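众筹纪录片观察:还差最后一段路的《Nadier》,我为什么还没掏钱

这一期本来打算写声音修复,结果上周信箱里有四位读者转来同一个链接,问我怎么看。链接指向Kotow平台上的一个纪录片众筹页面,片名叫《Nadier》,导演Pascal Pfeiffer,制片人Helmut Thiele,制作公司是一家叫Wikutent的小团队。既然这么多人问,就把声音修复往后挪一期。

先把已知的事情摆出来。《Nadier》讲的是一条同名山谷里的露天放映队,这支队伍从上世纪六十年代开始,每年夏天用卡车拉着放映机和银幕进山,给几个村子放电影,前后放了二十多年。导演的外祖父是队里的放映员。片子的素材据说有三部分:家里留下来的八毫米胶片、对还在世的队员和观众的采访,以及导演打算今年夏天沿着当年的路线重走一遍时拍的新镜头。题材我是喜欢的。凡是讲放映员的片子,我多半都会买票,这一点先交代,免得后面的话显得我天生刻薄。

众筹页面做得很漂亮。预告片两分半钟,配乐克制,旧胶片的颗粒感也恰到好处,看到卡车在坡道上倒车的那个长镜头,我还倒回去又看了一遍。支持者目前有239人,对于一部没有明星、没有流媒体背书的纪录片来说,这个数字不难看。页面上的说法是“反响热烈,远超预期”。我不知道他们的预期是多少,页面上也没写。

我的疑问从预算那一栏开始。

页面列了九项开支,合起来就是筹款目标。其中摄影器材租赁、交通、剪辑、调色这几项都还算正常,数字跟我前几年帮朋友做短片时看到的行情差得不远。让我停下来的是“胶片扫描与修复”,只给了4,000欧元。如果外祖父留下来的胶片真像预告片旁白里讲的那样“装满了整整一个衣柜”,这笔钱连扫描都未必够,更不用说修复。八毫米胶片放了半个世纪,收缩、发霉、接头脱胶都是常事,有的片盘要先清洗、重新接片,才敢上扫描仪。实验室报价通常按长度算,遇到状况差的还要另外加钱。要么胶片没有那么多,要么修复没打算认真做,要么这笔钱将来会超支。三种可能里哪一种成立,对支持者来说差别很大。

我给Wikutent写了信,问的就是这件事。Thiele第二天就回了,态度很客气。他说扫描由一家叫Sandhu的后期公司以优惠价承接,具体价格不方便公开,并且“团队对这个数字有充分的信心”。我接着问,优惠价是写进了合同,还是口头上谈好的;胶片总共有多少米,有没有人逐盘检查过。这封信到我截稿时还没有回音。可能人家忙,众筹期间谁都忙,我不想把没回信当成什么证据。但“有充分的信心”这种话,我在众筹页面上读过太多次了,包括那些后来拖了五年、最后只发来一封道歉信的项目。

第二个疑问是版权。这支放映队放的是别人的电影,预告片里有大约十来秒钟能看到银幕上正在放的画面,是一部老喜剧的片段。山谷里的观众在笑,镜头从银幕摇到人脸上,确实动人。可是这部喜剧的权利在谁手里,九项开支里没有哪一项提到素材授权。有人会说这属于附带拍摄,可以主张合理使用。也许可以,也许不行,各国的规矩不一样,电视台和影展的法务更不一样。做过档案类纪录片的人都知道,授权费往往是最后把人压垮的那一笔,而且它总是在剪辑快锁定的时候才出现。片子要是只在网上给支持者看,问题小一些;页面上又写着“计划进入国际影展并寻求电视播出”,那就绕不过去了。

第三是回报。最低一档是片尾鸣谢和线上观看,我觉得合理。中间几档有海报、有原声、有一本“放映员手记”,看样子是把外祖父的工作笔记影印出来。这本小册子是我最想要的东西,偏偏页面上只有一张封面效果图,没有页数,没有尺寸,也没说是影印还是重新排版。最高一档是跟着摄制组进山两天,含住宿,不含路费。我对这种“体验式回报”一向不大放心,摄制组的时间表说变就变,下一场雨就全乱了,到时候是拍片子还是招待客人?Pfeiffer在更新里写道,他希望支持者“成为旅程的一部分”。话说得好听,可旅程的一部分是要有人开车去接、有人安排饭的,这些工夫又不在预算里。

时间表也值得说两句。六月进山拍摄,秋天完成粗剪,冬天做声音和调色,来年春天送影展。纸面上排得通。但他们要重走的是当年的整条路线,页面附的地图上,有两段是土路,其中一段标注“目前封闭,正在与当地协调”。协调到哪一步了?如果走不通,新拍的部分要怎么办?一部以“重走”为骨架的片子,少掉一截路不是小事。我倒不觉得这会毁掉它,有时候走不通反而能拍出东西来,只是我希望导演是想过这个问题之后才开始筹款的。
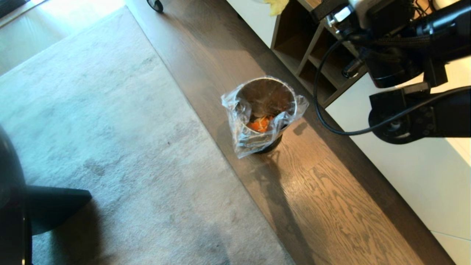
再说筹款更新的写法,这可能纯粹是我个人的毛病。过去两周里,Wikutent发了一连串更新,每一篇都以“感谢你们”开头,以“请再转发一次”结尾,中间的内容薄得像过了好几遍水。我理解众筹需要热度,平台的推荐位也跟着热度走,可对已经掏了钱的人来说,转发是替你吆喝,更新才是你欠他的东西。挤过汁的橙子剩下什么大家都见过,大概就像不锈钢小垃圾桶底那一小堆橙色的果皮或食物残渣,套着透明塑料袋,等着被拎走。我读到最近那几篇更新时,想到的差不多就是这个:汁水在第一支预告片里已经用完了,后面端上来的全是皮。哪怕写一写某一盘胶片上有什么,写一写哪位老观众在电话里讲了什么,都比第三遍感谢强。

话说到这里,大概有人要问,那你到底支不支持。我目前的答案是还没有。我把这个项目收藏了,也设了结束前的提醒,准备看三件事:第一,胶片到底有多少,状况如何,最好有一份哪怕很粗糙的清单;第二,素材授权有没有打算,哪怕只写一句“影展版本将另行筹措”,也说明有人想到了;第三,那本手记究竟是什么。三件里能答出两件,我就出中间那一档。一件都不答,我会等片子做出来再买票,那样也是支持,只是晚一点。

顺便提醒一下没怎么用过Kotow的读者。这个平台采取的是“达标才扣款”的方式,目标没达到,钱会原路退回,这一点比较放心。达标之后呢,平台就基本不管了,项目延期、缩水、改题,你能做的只有在评论区留言。评论区还只对支持者开放,旁人看不到里面吵成什么样。所以在掏钱之前,建议点进发起人的主页看看他们以前的项目。Wikutent此前在上面做过一部短片,二十来分钟,讲一家关门的乐器行,交付比承诺的晚了七个月,但最后是交了的,我找来看过,拍得规矩,声音有点糊。晚七个月在这个圈子里算不上丑闻,我把它记在“会拖,但会交”那一类里。

还有一种意见,我在几个影迷群里都见到了,说对小团队不该这么苛刻,人家拍的是快要消失的记忆,再挑剔就没人拍了。我不太同意。恰恰是小团队,预算里少算一笔就可能整个停摆,到时候胶片扫了一半,采访做了一半,老人家也不会再坐下来讲第二遍。问几个关于米数和合同的问题,花不了他们一个下午。要是问一问就会散掉的项目,筹到钱也一样会散。

另外有读者在信里问,预告片里那段长镜头是不是后来补拍的,因为光线看上去太好了。我反复看了几遍,说不准。画幅和颗粒跟前后的镜头接得上,但现在做旧的手段也多,光凭网页上压缩过的视频很难判断。要是新拍的,最好注明;预告片把旧素材和新素材混在一起用,本身没什么,可筹款的理由就是那些旧素材珍贵,那么哪些是旧的,观众有权知道。这个问题我也写进了给Thiele的第二封信里。

下一期会补上原来说好的声音修复,主要讲光学声带上的噼啪声该去到什么程度,我手头有两个版本的对比,一个去得太干净,连放映机的底噪都没了,听着像在录音棚里看电影。Thiele如果在那之前回信,我会把他的回答原文附在后面,不删减。已经支持了《Nadier》的读者,要是在评论区里看到关于胶片数量的说法,也请转给我一份。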